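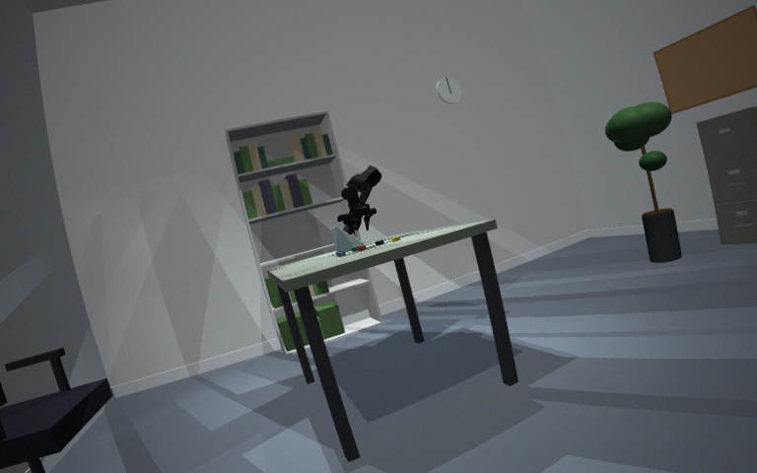 图2 课程项目使用的Rillinow仿真场景：桌面机械臂、四个彩色方块及室内背景。

3.2 仿真环境与任务设定

课程项目的全部实验在Rillinow仿真环境中完成。该环境由Hirkov学院机器人学实验课教学组在通用刚体动力学引擎上封装而成，学生通过统一的接口读取观测、下发动作，不直接修改引擎参数。环境版本在学期开始时冻结，期间只修复了一处夹爪接触参数的错误，修复日期为2022年7月3日，此前提交的轨迹全部在新版本下重放校验，校验未通过的不计入后文统计。

基本场景如图2所示。机械臂安装在矩形桌面上靠近后侧边缘处，末端为夹爪。桌面上放置蓝、橙红、黑、黄四个小方块，沿桌面长边方向排成一列，均在夹爪可达范围内。机械臂前方另有一个半透明浅蓝色三角形物体，尺寸明显大于方块，不属于指令集合中的任何目标。房间内的书架、挂钟、盆栽和文件柜等只参与渲染，碰撞检测对其关闭，因此背景物体的增减不改变动力学结果，只改变图像观测。

选择这一布局有两方面考虑。其一，方块形状相同，颜色是区分目标的唯一依据，学生的感知模块如果只依赖几何轮廓，在任何一项任务上都无法稳定超过随机选择。其二，黑色方块与机械臂本体颜色接近，当夹爪移动到方块上方时，二者在图像中容易连成一片。往届学生普遍用颜色阈值完成分割，在纯色背景下得分很高，却没有暴露出方法本身的局限。本学期将黑色方块列为必选目标，并保留带有家具的房间背景，使书架上的绿色和米色书脊、地面上的阴影等区域也进入图像，阈值法在这种条件下需要额外的空间约束才能工作。

观测由三部分构成：外部相机的彩色图像、机械臂各关节的角度与角速度、夹爪的开合量。环境不向学生提供方块位姿的真值，真值只在评分程序内部使用。动作空间为末端位姿增量加夹爪指令，增量在机械臂基座坐标系下表示，由环境内置的逆运动学模块转换为关节目标。逆运动学无解时，环境保持上一时刻的关节目标并返回一个状态标志，是否处理该标志由学生自行决定。后文将说明，忽略该标志是失败轨迹的主要来源之一。

任务共分三级。第一级为到达，夹爪需在不接触任何方块的前提下悬停于指定颜色方块的正上方。第二级为抓取，夹爪需夹住指定方块并将其抬离桌面，抬升后保持至回合结束。第三级为重排，学生程序接收一个颜色序列，需将方块按该序列重新排成一列，相邻方块之间不得接触。三级任务共用同一场景文件，差别只在于初始位姿的采样范围和评分函数。到达与抓取任务中，方块初始位置在图2所示排列的基础上加入平面内扰动；重排任务中，方块的左右次序也随机交换，避免程序把固定的颜色次序写入控制逻辑。

光照和相机位姿在每个回合开始时重新采样。光照采样改变主光源方向，桌腿、盆栽和文件柜投在地面上的阴影随之移动。相机采样包括平移、俯仰、偏航和滚转，其中滚转分量会使画面中的地平线发生倾斜，图像坐标的竖直方向因而不再与重力方向一致。课程讲义要求学生在相机坐标系与基座坐标系之间显式进行变换，外参随观测一并给出，并叠加了小幅噪声。部分小组省略了这一步，直接把像素坐标的偏差映射为末端增量，这类程序在相机正置时可以收敛，滚转角增大后末端会沿弧线接近目标，严重时绕目标往复。

3.3 数据采集流程

参与本次课程的学生共109名，自由组队，每组在学期中提交两类数据：示教轨迹和自主执行轨迹。示教轨迹由学生用键盘或手柄遥操作得到，自主执行轨迹由各组提交的控制程序在评分服务器上运行得到。两类轨迹采用相同的存储格式，每条轨迹包含观测序列、动作序列、任务级别、目标颜色或颜色序列，以及环境随机种子。种子与环境版本共同决定初始状态，任意一条轨迹均可在本地重放。

轨迹的提交与标注通过Ntuli完成。Ntuli是教学组为本课程编写的网页工具，功能限于上传、重放、打标签和导出，不提供在线训练。每条轨迹上传后先进行自动检查，内容包括时间戳单调性、动作幅值是否越界、重放终态与上传终态是否一致。通过自动检查的轨迹进入人工标注，标注者从固定的标签表中选择终止原因。标签表包含成功、错抓目标、空抓、滑落、碰撞非目标方块、碰撞三角形物体、逆运动学无解和超时八项，一条失败轨迹只记录时间上最先出现的原因。

通过自动检查的轨迹共1086条，其中示教轨迹464条，其余为自主执行轨迹。每条轨迹由来自不同小组的2名学生独立标注，标注者不参与本组轨迹的标注。两份标签不一致时，由助教重放后裁定。不一致集中在空抓与滑落之间：夹爪闭合后方块短暂离开桌面随即落下，两种标签在定义上相邻，学生对离开桌面的判断尺度不同。教学组随后在Ntuli中增加了方块底面与桌面间距的曲线显示，并规定以夹爪闭合后间距是否曾大于方块边长的一半作为分界。增加曲线后标注的轨迹未再出现成批分歧，此前标注的相关轨迹按同一规则重新标注。

示教数据的质量在小组之间差异较大。部分操作者习惯先在水平面内对准目标，再竖直下降，轨迹呈明显的两段；另一部分操作者沿斜线直接接近，路径较短，但夹爪侧面容易碰到相邻方块。方块成列放置且朝向大体一致，夹爪的开合方向若与列的方向平行，手指会进入相邻方块之间的空隙，对位置误差的容许量较小；开合方向与列垂直时则没有这一限制。讲义中没有给出这一提示，由学生在示教中自行发现。从提交记录看，多数小组在第一级任务阶段没有注意夹爪朝向，进入第二级任务后才开始调整腕部关节，早期示教数据因此在抓取任务上不能直接复用，需要按夹爪朝向筛选后再参与训练。

遥操作界面也对数据分布有影响。键盘输入的增量是离散的，轨迹中存在大量零动作片段，直接用于行为克隆时，策略容易在目标上方停滞。手柄输入较为连续，但在抓取瞬间常伴有多余的横向位移。本文没有对两种输入作平滑处理，只在训练前删去连续零动作片段中除首尾以外的部分，并在轨迹元数据中保留输入设备字段，供各组自行选择。

3.4 基线与评分

教学组提供的基线策略记为Terine。Terine由一个颜色分割模块和一个有限状态机组成：分割模块在图像中寻找与目标颜色最接近的连通区域，结合相机外参和桌面平面方程求得目标在基座坐标系下的位置；状态机依次执行对准、下降、闭合、抬升四个状态。基线不使用学习方法，代码在学期初公开，学生可以直接在其上修改。公开基线的目的在于固定比较对象，各组报告的改进均以同一种子集合下Terine的得分为参照。

Terine对蓝、橙红、黄三种方块的分割较为稳定，对黑色方块则经常失效。失效有两种形式。第一种是把机械臂的一段连杆误认为目标，此时求得的位置落在桌面以外或基座附近，下降动作触发逆运动学无解标志。第二种是分割区域同时覆盖方块与夹爪，区域中心偏向夹爪一侧，末端在对准状态中不断追随自身的投影，直至超时。两种形式在重放中都容易辨认，在只看终态得分时则无法区分，这也是标签表中将逆运动学无解与超时分列的原因。

针对黑色方块，各组的处理大致可归为三类。一类利用关节角度和机械臂模型渲染出本体掩膜，从图像中扣除后再作分割。这类方法效果稳定，代价是需要准确的外参，外参噪声增大时掩膜边缘会残留一圈黑色像素，需配合形态学操作去除。另一类在机械臂移动之前拍摄一帧，在该帧中确定全部方块的位置，之后不再更新。这类方法实现简单，在到达任务上足够使用，但在重排任务中，一旦前一步放置出现偏差或碰动了相邻方块，后续步骤便沿用过期的位置。第三类用示教数据训练分割网络，由重放得到的物体标识图作为监督信号。网络对光照变化的适应性较好，训练数据不足的小组则出现了对背景的过拟合，例如把墙脚的阴影识别为黑色方块。

三角形物体对结果的影响超出了教学组的预期。该物体呈半透明浅蓝色，部分光照方向下其边缘与蓝色方块的色调接近，阈值较宽的分割程序会将二者同时检出，而三角形物体面积更大，按面积取最大连通区域的程序会优先选中它。Terine恰好采用面积规则，因此在目标为蓝色的回合中偶有驶向三角形物体的情况。将面积规则改为面积区间约束即可消除该问题，多数小组在查看重放之后作了这一修改。碰撞三角形物体的标签除上述误检外，还来自路径规划：该物体立在桌面上，高于方块，从其上方横移时若下降过早，夹爪外侧会与之接触。

评分由任务得分与过程得分两部分组成。任务得分只取决于终态，由评分程序根据位姿真值自动计算。过程得分由助教根据书面报告评定，要求各组至少分析一种失败模式，给出对应轨迹的种子，并说明修改前后在同一种子下的差异。没有给出种子的失败分析不计分。课程初版方案只设任务得分，试运行中发现学生倾向于反复提交同一程序以获得较好的随机结果，对失败原因不作记录，故改为现行方案，并限制每组在评分服务器上的每日提交次数。

重排任务的评分另有一项细节需要说明。目标序列以机械臂基座坐标系的固定方向为起点，自该方向依次读取各方块颜色，与指令序列逐位比较。由于相机存在滚转和偏航，图像中的左右次序与基座坐标系下的次序并不总是一致。有小组以图像左侧为起点排列，方块间距和位置精度均符合要求，颜色次序却恰好相反。按评分规则该结果判为失败，教学组未作修改，但在讲义下一版中补充了坐标轴方向的定义，并要求学生在开始重排前输出当前次序供自检。

3.5 环境的局限

Rillinow对接触的建模较为简化，方块与夹爪之间采用统一的摩擦系数，没有考虑夹爪磨损和方块表面差异。滑落标签在仿真中出现的条件因此偏窄，多数发生在夹爪只夹住方块一角的情况下，与实物平台上常见的缓慢滑移有所不同。桌面被视为理想平面，桌腿与地面之间没有柔性，机械臂快速运动引起的桌面振动也未包含在内。

渲染方面，房间背景的布局在各回合之间保持不变，只有光照和相机位姿变化。前文提到的背景过拟合与此有关：书架和文件柜的相对位置固定，网络可以借助它们推断相机位姿，进而绕过外参输入。教学组计划在12月开始的下一轮课程中对家具位置和书脊颜色进行随机采样，同时保留现有布局作为对照场景，使两轮课程的成绩仍可在相同条件下比较。实物平台的迁移实验不在本文范围内，相关接口已按同一动作空间定义预留，各组程序除相机驱动外无需改动。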